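16 February jobs list permitting, a word about robots

By the Flurkley newsletter desk
February 16, 2026

I promised last time that I'd come back to the question so many of you keep sending in, which is when on earth a machine is going to do the tidying up. I've had it from people with small children, from people with bad knees, and from one reader who runs a repair shop and wants something to put the tools away at closing time. So I've been reading, watching far too many clips at double speed and ringing round, and I have an answer of sorts. Some of it, slowly, if you're not fussy.

Let me start with what machines are already good at, because I think we forget. My dishwasher is a robot by any fair reckoning. So is the washing machine. They work because we do the awkward part for them: we pick up the plates, scrape them, turn them the right way round and shut the door. All the machine has to do is squirt water at things that are already in the right place. The floor cleaner is a bit braver, but even that one gets me crawling about beforehand picking up socks (and it still ate the end of a dressing gown cord in May, which I have not forgiven).

The awkward part is what everybody is after now. Picking up, putting down, opening, closing, carrying. I had a long phone call with the people at Pîrvu, who fit out small workshops, and they told me the request they get most often is for something that will pack and unpack. Kit comes in, gets taken out of its case, gets used, goes back in its case, and the case goes back on the shelf. It sounds like a job you'd give to a bored teenager. They've looked at 17 different set-ups for customers and have recommended 3, and all of those for places where the same item turns up in the same spot all day long.

Why is it so hard? I asked that too, and the answer was mostly about cases! A hard case with a lid is a little nightmare, apparently. You have to find the catch, which is usually the same colour as everything round it. You have to press or pull it the right way, and keep the whole box from skating off across the table while you do it. You and I hold it still with one hand and fiddle with the other and never give it a thought. Then you've got to get the lid up without letting go too early, and only after all that do you reach the thing you wanted in the first place. Black plastic makes it worse, as cameras struggle to tell one dark edge from another dark edge. I went and looked at my own drill case after the call and I could see what they meant. I had to feel for the catch with my thumb.

Two arms help a great deal, everyone agrees on that. One to steady, one to do. It costs more, of course, and the two have to keep out of each other's way.
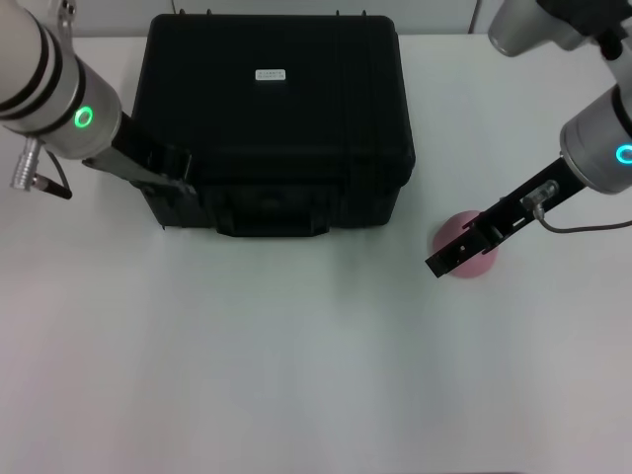 The black case and its lid, in both of these.

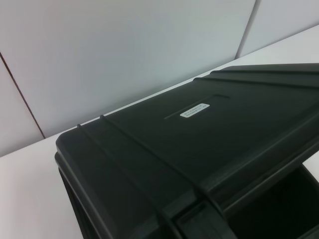
The other thing I hadn't thought about is softness. A box is a box and stays the shape it was, but a good half of what's lying about in my house is squashy. Cushions, jumpers, a loaf, the dog's things. Squeeze too little and you drop it, squeeze too much and you've got a flat loaf. There's a lot of work going on with fingertips that can feel how hard they're pressing, and the folk at Dandent (they make grips and pads for packing lines, over in Irkidport) were very cheerful about it. They reckon on 5 years before something sensible turns up in ordinary workshops. For houses they wouldn't give me a number at all, and I did push.

Speed is where I'd be tempted to grumble. If a machine takes four minutes to put away one thing, I'll have done the lot and boiled the kettle. But the chap-with-the-repair-shop argument is a good one: he doesn't care how slow it is, he's going home. It could take all night over it as long as the bench is clear in the morning. I find I quite like that idea. I'd let something potter about my kitchen at 3 in the morning, so long as it was quiet and kept away from the good glasses.

Would I buy one now? No. I'd want it to manage a drawer, a jar and a zip before I cleared a cupboard for it, and I'd want to know who comes out when it breaks. If you've got one at work, though, please write in and tell me what it does all day and how often somebody has to go and help it. We had 300 replies to the boiler piece, so I know you're all out there. Next time, by popular request, damp.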